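Short thread about our cloth grasp detector at Kustero, for the people who asked me on Wednesday.

1/ The model proposes a pinch point and a closing angle for each camera view. It was fine on light towels. On black clothes it often chose the shadow between two folds.

2/ First I blamed the labels. Bevan Bright checked 178 of them and found 17 wrong, which does not explain so many misses.

3/ The real problem was in my preprocessing. I cropped the fisheye view, then normalized brightness over the full circle. With a bright wall in view, all the dark cloth became one flat value.

4/ Now I normalize only a window in front of the fingers. The folds are visible again to the network, and training needs nearly 3000 steps to settle.

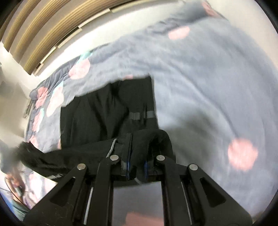 5/ Patterned bedding is still difficult. The planner sometimes takes a printed flower for a cloth corner, so I added a depth check before the close command.

6/ The config is in the Ormsby branch, file crop_norm. Please do not merge it yet – the old replay tool still expects the full circle.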